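Look after the fingers first

By Jayson Tagle
Saturday, June 7, 2025

Most of the arguments I hear about hand-held grippers are about software. People want to know which version is on the unit, how the two halves of a pair are matched up, how long a recording takes to copy across. I look after the grippers at Isteck, and I think we spend too much time on all of that and too little on two pieces of yellow plastic.

The fingers are the only part of the tool that is meant to touch anything. Everything else is there to hold them, watch them or note how far apart they are. When a finger is slightly bent, or has been put back one notch out, the recording still looks fine to whoever made it. The tool closes, the cloth comes up, the person moves on to the next thing. The trouble shows weeks later, when the arm that learned from those recordings closes on a sleeve and stops just short of it.

We had a bad case of this in April. A pair came back from Clirkotville with 261 recordings on it, all of folding and sorting clothes, and the left unit had been closing with a gap at the tips the whole time. Hortensia Nina found it by holding the closed fingers up to a window. She could see daylight between them. We kept the recordings where the cloth was thick and threw out the rest, and I still think we kept too many.

My view is that the person who carries the gripper should be the person who checks it, every time, before the first recording. At present the check belongs to the bench. Units come in, we strip them, clean them, set the fingers, put a label on and send them out again. After that they may be away for 10 days. In that time they get put down on floors, packed in rucksacks and handed to cousins. A bench check is true on the day it is done and says very little about the following Tuesday.

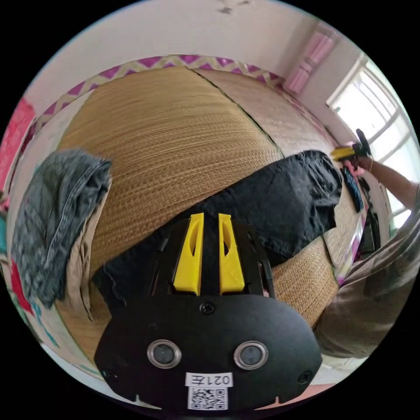 Soft work makes it worse. People assume cloth is easy on a tool, and in terms of knocks it is. But cloth pulls sideways. Someone grips a trouser leg, lifts, and the weight hangs off one edge of the finger. Do that all morning and the screws at the root begin to give. Threads get into the joint as well. I have picked lint out of a unit from Osta with a sewing needle, and it came out as a solid little plug.

The check I would ask for is short. Close the fingers fully and look at the tips against a light. Wiggle each finger by hand, side to side, and see whether it moves without the other one. Wipe both lenses with a dry cloth. Read the label and make sure the left unit is in the left hand, which sounds silly until you have had to sort out a day of swapped recordings. Then close it on a sheet of paper and pull. If the paper slides out, stop and ring the bench.

Segundo Cuadros, who runs the bench with me, disagrees, and his reasons are fair. He says that once you tell people to check the fingers they will start adjusting the fingers. He has a drawer of stripped screws to prove it. He would prefer to shorten the loan to four days and keep every screwdriver in our own room. A badly set finger that is the same all week can sometimes be corrected for afterwards. One that somebody has tightened on Monday and loosened on Wednesday can't be.

I accept the point about screwdrivers. I would not send one out. But checking and adjusting are separate jobs, and people in every other trade manage to keep them apart. A bus driver looks at the tyres before leaving and doesn't change them at the stop. Shorter loans also cost more than Segundo allows for. Ñahui is nearly four hours away by road, and half the loan would go on travel and charging.

What I would change on our side is the spare parts. We send out a pair with a charger and a cloth. We should also send a second set of fingers, already mounted on their own base and already set, so that a failed check ends with a swap that needs no tools. Eusebio Restrepo drew up a base like that last year. It clips in from the front and can only go one way round. It was put aside because it added a little weight at the front, and people complained of sore wrists. I tried it for a full day and noticed the weight for the first hour.

The other thing is the record. At the moment we log repairs by unit, so I can tell you that a given gripper has had new fingers, but I can't tell you which recordings were made on the old ones. Jairo Espinoza has been asking for that since he joined. It needs one more column and somebody willing to fill it in at the bench each time. I have started doing it in pencil for the units that pass through my hands, and the sheet is pinned above the vice if anyone wants to copy from it.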